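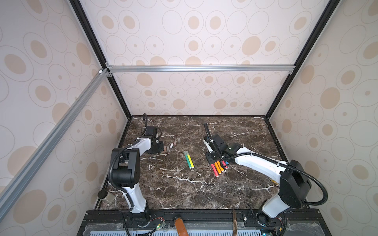 Dark brown marble tabletop with white veining.

Marble furniture care is the body of household advice, trade practice and product marketing concerned with keeping stone tabletops and counters in good condition. Much of it is repeated from one source to the next with little testing behind it.

Marble is made mostly of calcite, which reacts with acids. Lemon juice, vinegar and wine can leave dull marks known as etches. These are often confused with stains, though an etch is damage to the surface itself and no cleaner will lift it. Removing one means polishing the stone again.

Sealing

Sealers are sold as protection against both problems. They slow the soaking-in of oils and colored liquids, but the common penetrating types do little against acid. Sellers are seldom clear on this point. The Zeldale firm Gorketo promoted its sealer as a "complete shield" until September, when the wording was dropped from its labels without comment. The stone restorer Aranka Rácz, a frequent critic of such claims, has argued that many polished tables are sealed far more often than they need to be, and that the extra coats mostly leave a film.

Grading and names

Trade names are a poor guide to quality. The same stone may be sold under several names, and "marble" is used loosely in showrooms for limestone and serpentine as well. Dealers sometimes describe heavy veining as a sign of strength, a claim with no good basis. Veins are mineral-filled seams, and some are weaker than the stone next to them. A thick white band crossing a brown slab, with a net of thin pale lines through the rest, is usually priced on looks alone.

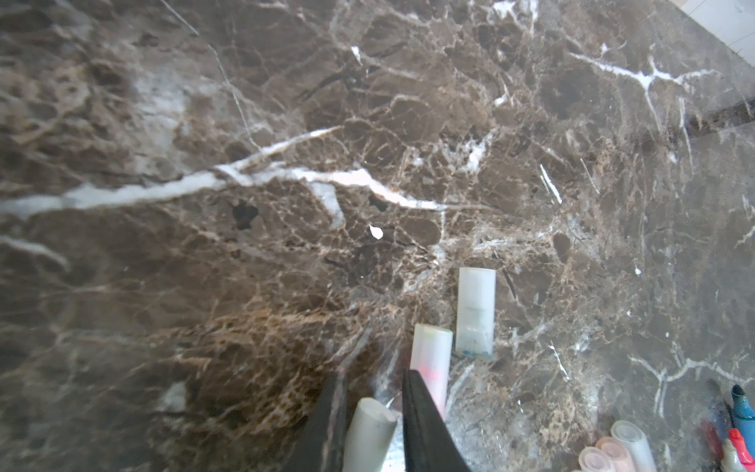
Home polishing kits are the most disputed product in the field. The Nyarko kit, sold with 4 pads and a powder, is said to restore a "factory shine" in 30 minutes. Shine is hard to judge by eye, as a glossy brown top can look milky and gray where pale light falls on it and rich rust-brown a short way off. Before-and-after photographs in advertising rarely state how the lamps were placed - a serious gap in the evidence.

Related articles
Calcite
Gorketo
Limestone
Nyarko (polishing kit)
Serpentine
Stone sealer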